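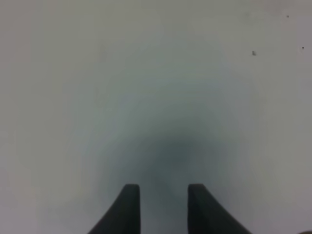 LIGHT AND DARK

Why do some shadows have fuzzy edges?

A shadow is a place where light has been blocked. Light travels in straight lines, so when something solid gets in the way, less light reaches the surface behind it.

Look at the dark patch on the pale surface. It is darkest near the middle, just over the gap between the two dark shapes, and then it fades away bit by bit. There is no line where you could say the shadow stops. A shadow like this is called a soft shadow.

Sharp or soft?

A very small light, such as a single tiny bulb, makes a shadow with a crisp edge. A wide light, such as a window or a cloudy sky, makes a soft one. Light comes from many parts of the window at once. Some places behind the object get no light from the window at all, and some get a little. The part with no direct light is called the umbra. The paler part round it is the penumbra.

Are shadows black?

Not often. Light bounces off walls, ceilings and floors, and some of it lands inside the shadow. On a pale surface you may see grey, or grey with a bit of blue or green in it. White paint can look cream in one place and bluish in another.

Try it yourself

You will need a sheet of white paper, a torch and a spoon.

1. Lay the paper on a table and make the room dim.
2. Shine the torch down from above and hold the spoon just over the paper.
3. Lift the spoon slowly towards the torch. Watch the edge of the shadow - it should get bigger and more blurred.
4. Now switch off the torch and try again by a window.

Never shine a torch into anyone's eyes.

Words to know

Umbra: the darkest part of a shadow.
Penumbra: the lighter part round the outside.

Written by Iveta Bartoš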